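Pads, pins and patience
July, by Gemma Ferri

Demirtaş looks after a pair of hand-held grippers for Kundell and has firm views on the pads. "People blame the software," he says. "It's a bit of rubber." He swaps them every 200 hours, or sooner if a strap starts to slide.

The pivot pins get a wipe and one drop of oil. "One. I've met the man who used 40."

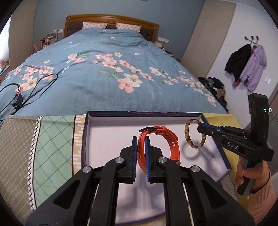
After that he closes the jaws slowly and listens. A click means a loose pin; a squeak means somebody has skipped Saturday's clean. "It's usually me," he says.

© Hemeo. Contact us | Back to top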